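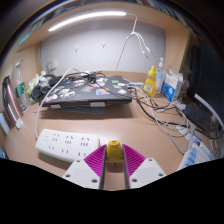 Kimaro desk top in light tan wood, with a closed laptop, headphones and a power strip.

Kimaro Desk Top
By Trernard, Flusdale workshop

Item: Kimaro
Surface: wood, light tan
Thickness: 18 mm
Depth: 1000 mm
Width: cut to your order
Maximum load: 40 kg, spread over the surface
Warranty: 2 years
Legs: sold separately

Kimaro is our desk top for people who keep many things on the table at the same time. A laptop can stay in the middle with its cables on it, the headphones go on one side next to the water bottle and the thermos, and in front there is still place for a power strip. Many customers ask us if the depth is too much for a small room. We advise to measure first from the wall to the chair, and to leave enough space for standing up.

The top comes without drilled holes. If you use our Horance legs, the screws are in the same package as the legs and the pattern for drilling is printed on a paper sheet. Other legs are also possible, but please check that the screws are shorter than the thickness of the top. We had two returns last year with the screw coming out on the upper side, and this damage is not covered.

Cables
There is no cable opening in the standard version. A power strip can lie flat on the top or be fixed under it. We can make one round opening at the back edge, left or right, please write the side in the order. Tops with an opening can't be returned.

Cleaning
Wipe with a soft cloth, a little damp, and dry after. Do not leave a wet bottle standing overnight. For small scratches we sell a repair wax in the same color.

Delivery
The top is packed flat in cardboard with protected corners. Please open the package on the day it arrives and inform us of any damage before you mount the legs. It is better to have a second person for carrying it on stairs.

Questions about size or legs: Florin Dinu, Trernard, Flusdale. Please include your order number if you have one already.

Page updated 1 March 2019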